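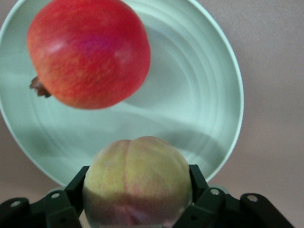

From: Nesrin Bilgin
To: Fimholm Fruit and Garden list
Date: 4 May 2023
Subject: Re: Ripening peaches next to other fruit

Lorcan Moriarty wrote:

> I bought a box of peaches from Horker and they are hard as
> baseballs. My plan is to put them on a big plate on the table
> with whatever other fruit we have. At the moment that means a
> couple of pomegranates. My sister-in-law says any fruit will help
> the peaches along and that a pomegranate is as good as a banana.
> Is she right? And does it hurt the pomegranates? They were not
> cheap.
>
> Second question. A few of the peaches still have a green look
> under the pink. Do I wait for the green to go, or is that just
> the variety?
>
> Lorcan

Lorcan,

Your sister-in-law is half right. Peaches keep ripening after they are picked, and they give off ethylene while they do it. A banana or an apple in with them gives off more, so it speeds things up. A pomegranate gives off very little. It also does not ripen any further once it is off the tree, so whatever it was when you bought it is what you will get. Sitting next to the peaches won't hurt it, but it won't do anything for them either.

If you want the peaches sooner, put them in a paper bag with a banana and fold the top over. Leave the bag on the counter and look in it every day. If you don't care when they are ready, a plate is fine. Put them in one layer with the stem end down. I stopped using a deep bowl because the ones at the bottom got flat spots and then went brown there.

On color, ignore the pink. The blush comes from sun on that side of the fruit and it can be there on a peach that is nowhere near ready. Look at the color behind it. On a yellow peach it should go from green to yellow, and if you still see a greenish cast it usually wants more time. White peaches go from green to a cream color. If yours came without a label, cut one open and see which kind you have.

Then feel near the stem with the flat of your thumb. It should give a little. Don't press the sides with your fingertips. Every place you press will be a bruise by the next day, and in our house four people were testing the same peach. Smell is the other test. A ripe one smells like a peach before you pick it up.

Please don't put the hard ones in the refrigerator. They go mealy if they are chilled before they ripen. Once they are soft you can refrigerate them and they will hold for a few days. Take them out a while before you eat them.

The pomegranates are the easy part. On the table they will keep for a week or two if it isn't too warm in there, and in the refrigerator for a good deal longer. The skin gets leathery as it loses water, but the seeds inside are often still good. What I watch is the crown. If there is mold down between the points, or the rind near it has gone soft, open it that day and cut away the bad part generously. If the inside smells sour or like wine, throw it out. Streaks and dark patches on the skin don't mean much if the rind is firm there. Pick by weight, the heavier the better for its size.

I don't wash either one until I am going to use it. Water sits around the stem of the peach and inside the crown of the pomegranate, and that is where the trouble starts.

If the whole box comes ripe at once, peaches freeze well. Peel and slice them, toss with a little lemon juice, and freeze the slices on a tray before you bag them. I pack mine in bags of some 200 grams, enough for one pan of oatmeal bars. Volkan Demirtaş posted his peach and pomegranate relish to this list a few years back and it should still be in the archive. He uses the molasses, so you can save your fresh seeds for something else. I cut his sugar by a third.

Oğuzhan asked me off list about the tree swap at Atton. It is still on for later in May and I will send the details separately. I have two young figs to give away and would like a quince if anyone has a spare.

Nesrin

--
Fimholm Fruit and Garden list
To leave the list, write to the list owner, Ozan Yüksel, with "unsubscribe" in the subject line.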